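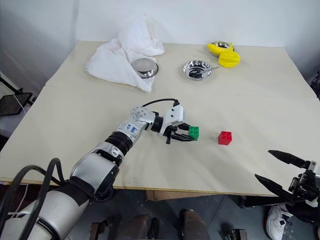
Posted by vmogensen (Vilhjálmur Mogensen) » July 15, 2020 » Prematier Forums

Hello all, and sorry in advance for the length, I never did learn to write a short post!

We've been training Duter, our two-arm imitation policy, on a brick task: left gripper has the green brick, red one sits on the table, put them together. The table is deliberately untidy, with steel bowls, a crumpled cloth and a couple of yellow toy pieces left where they are, because we got tired of policies that only behave on a bare tabletop.

The full set is 2,887 demonstrations. We threw out every demo where the operator paused or regrasped, which left 2,009, and retrained from scratch with the same network and the same number of steps. The smaller set did better. The arms stopped hovering, which had been driving us up the wall (the old policy would get within a finger's width of the red brick and just think about it).

I'd love to hear whether anyone else has filtered this hard, and how you decided what counts as a pause.

Reply from flarkitz_fan
Lovely write-up, and I'm a bit jealous of the setup. But I'm not convinced! Regrasps are where the policy learns to recover. Take them out and of course it looks smoother, right up to the first time a brick slips. Did you test with a bad starting grasp?

Reply from luse_lab
I'm with Vilhjálmur on this one. We saw the same hovering on Lūse and it was all pauses, people stopping to work out their next move, and the network copying them faithfully. I'd have cut the pauses and kept the regrasps, though. Lumping them together muddies the result.

Reply from vmogensen
Both fair, and I should have split them. We haven't tested bad grasps properly, so I can't claim anything there. What I can add is the view from the wrist camera, open fingers with the green block partly behind the right one, because I suspect it matters more than the filtering does.
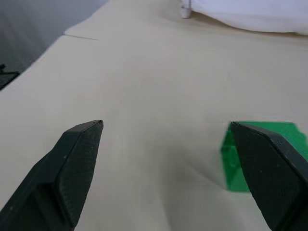
Filed under: Learning from Demonstration > Data Filtering

Reply from flarkitz_fan
See, that makes my case for me. With the finger covering part of the block, the policy has to guess where the edges are, and the regrasp demos are the ones that teach it what a wrong guess looks like.

Reply from luse_lab
Or you lean on the head camera for that stretch. Please don't change the data and the cameras in one go, we lost most of October to that.

Reply from vmogensen
All right, you've talked me into it. Pauses out, regrasps back in, cameras untouched, and 6 training seeds this time instead of the 2 I had (yes, I know, I can hear you all sighing). flarkitz_fan, send me your list of bad grasps and I'll run every one of them.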